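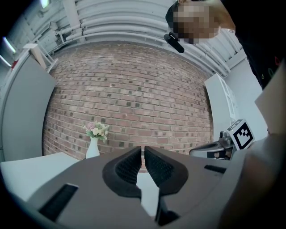

The hardest part of Ailbhe McGrath's job is deciding what time it is. She writes the software that turns recordings from hand-held grippers into training data for robot arms, and each recording carries two clocks, one for the camera and one for the sensor that reads how far the fingers are open. If they disagree by a few frames, a robot trained on the result will close its fingers before it reaches the object. The wide lens keeps both fingers in view along with whatever lies past them — a white vase of flowers against a brick wall, a second gripper, a cube printed with a black-and-white marker — and McGrath's code has to work out from that view where the tool is in the room.

The program is called Waaka. It started as a script for renaming files and now runs every night on a server in the Cendham office, where McGrath works with a small team. It takes in the day's recordings, lines up the clocks, estimates the path of the gripper and throws out anything it can't trust.

Brick helps with the path. The software looks for small patches it can find again from one view to the next, and a wall with dark bricks scattered among lighter ones gives it plenty to hold on to. Plain white surfaces give it very little. When the lens swings toward a blank cabinet door, the estimate starts to drift, and the markers are there to pull it back.

"People ask for a better model," McGrath says. "Most weeks what I want is a better wall."

In May the team ran a batch of 460 recordings through a new version. It rejected 143 of them. McGrath went through the rejects by hand and found that 102 were fine. The new version had been treating fast wrist turns as tracking failures, and fast wrist turns are common when a person picks something up without thinking about it.

The fix took 2 lines. Waaka now checks the motion sensor before it gives up on the picture, and if both show the same turn, the recording stays in.

A sister tool, Skillau, handles the other end of the work. It replays each saved path on a simulated arm and flags the ones the arm can't follow, usually where a human elbow went somewhere a robot joint won't go. Those recordings are kept in a separate folder. McGrath would like to trim them and save the usable parts, but the cutting has to be done at points where the fingers are still, and the code for finding those points isn't finished.

She expects to have it running before the group's Ukley site starts sending its own recordings.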